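**Tool review: hand-held gripper for recording demonstrations**

We used this gripper through November to record kitchen tasks for the Rumham project. You hold it, do the job with its two fingers, and the recording is used to train the arm. Before this we drove the arm by remote control from the Latano desk, and a good operator there managed 100 clean runs in a day. With the hand-held we logged 403 over 2 days.

The pads grip well on glazed dishes. Getting one finger inside the rim of a bowl and the other outside is easy after a little practice, and stacked bowls can be taken together if you close slowly.

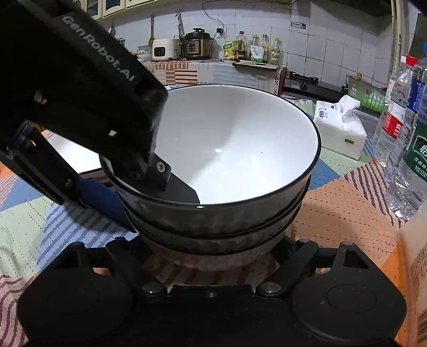
Vol. 7, p. 2

The weight is the main complaint. Araba Quaye did most of the bowl and plate runs and wanted a break every half hour. The base is wide, so low grabs on a crowded table take planning, and people with small hands had trouble closing the fingers evenly.

Remote control is still better for anything near a hot stove. You also learn the arm's limits that way. By hand it's easy to record a wrist turn the arm can't copy, and we threw out a batch from Bautista for that.

Setup takes 7 minutes. The printed guide skips calibration, so get the long version from Bostosa.

Rating: good. We're keeping two.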